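Print this page | E-mail this page

Ladov bin-picking set
README and data card, version 4

Summary

Ladov is a set of 163 recorded picking runs made by the Viller College Robotics Club for the bin-picking event at the Jankauskaitė Cup. A robot arm reaches into a sheet-metal bin and takes out coloured blocks one at a time. The set holds the wrist camera video, the fixed camera video, joint positions and a short text label for each run. It was put together by students, mostly in the evening, and should be treated as student work.

Questions about the files go to Aaliyah Nguyen. Questions about the arm go to Colton Desjardins.

What is in the folder

runs/ – one folder per run, numbered in the order recorded
labels.csv – one line per run: number, driver initials, block colour, result, comment
calib/ – camera calibration, one file for each time the wrist camera was taken off and put back
tools/ – scripts for playback and for cutting runs into shorter pieces
rules.txt – the parts of the cup rules that affected how we recorded

Run numbers are not continuous. When a run was thrown out we kept its number free so that the paper log would still match.

The task

Each run starts with blocks in the bin in no set arrangement. The driver picks a target colour, green or red-brown, and says it aloud for the person keeping the log. The arm goes in, closes on a block of that colour, lifts it over the wall and sets it down outside. A run ends when the block is released or when the driver calls a stop.

The cup rules allow any block of the target colour to be taken, so the labels give the colour only. If you need to know which block was picked, you will have to work it out from the video. Emrys Edwards started on a script for this and it is in tools/, but it gets confused when two green blocks are close together.

How the runs were recorded

The arm was driven by hand. All 14 drivers are club members, and their experience runs from one evening to two seasons. Ravinder Desjardins drove the most runs, so his habits show in the data. He comes in from the far wall and turns the wrist late.

Both videos and the joint log are written by the Clendex recorder, and each run is capped at 400 frames. Long runs stop at the cap even if the block is still in the gripper. These have "cap" in the result column and count as neither success nor failure in our own scoring.

Lighting was whatever the workshop lights gave, plus daylight on the earlier runs.

Setting up the bin

If you want to add runs to the set, please use the same layout.

1. Put the bin on the boards and line it up with the blue tape marks.
2. Clamp the bin at the corner with the bar clamp. Check that the pad is sitting on the metal before you tighten it.
3. Home the arm, then run the camera check in tools/.
4. Put the blocks in by hand and step away from the boards.
5. Start the recorder, wait for the tone, then drive.

If the bin gets bumped, stop and go back to step 1. Write "moved" in the comment column for the run before.

Known problems

Glare. The paint has worn off much of the inside far slope and the bare metal is bright. A detector trained only on the wrist video tends to find blocks there that don't exist. Hélène Gauthier suggested repainting it. We voted to leave it alone until after the cup so the runs would stay comparable.

Holes in the floor. There are small dark round holes in the bin floor. Simple thresholding picks them up. Mask them or set a minimum area.

Green on grey. The dark green blocks have much less contrast against the shaded walls than the red-brown ones do. Check your results by colour before you report a single number.

Spare blocks. Blocks are sometimes lying on the wood outside the bin in the fixed camera view. They are not targets. Crop to the rim if your model can't tell the difference.

Cables. The cable bundle on the arm moves as the wrist turns and can cover part of the gripper from the fixed camera. We retied it in October. Earlier runs have more slack.

Clocks. The two videos can drift apart by a frame or two. Line them up using the tone.

What it should not be used for

The set covers one bin, one arm and one kind of object. It says very little about other bins. Please don't use the driver initials to rank people. They are there so that you can keep one driver's runs together when you split the data.

Sharing

Other clubs in the cup may use the files for training and for practice. Tell us if you find a bad label and we will fix it in the next version. Please don't repost the video without asking.
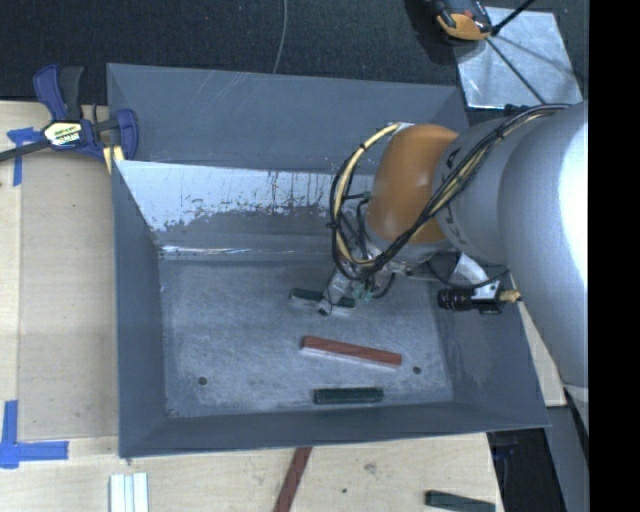 Aaliyah Nguyen
Data lead, Viller College Robotics Club

The workshop is open to members until 9 p.m. New drivers need to do the safety sheet with Colton first – bring it signed and leave it in the tray by the door.

Related
Ladov version 3: list of changes
Jankauskaitė Cup: bin event notes for drivers
Clendex recorder: install notes for club laptops
Wrist camera: how to take it off and put it back

Contact the club | © Viller College Robotics Club | Back to top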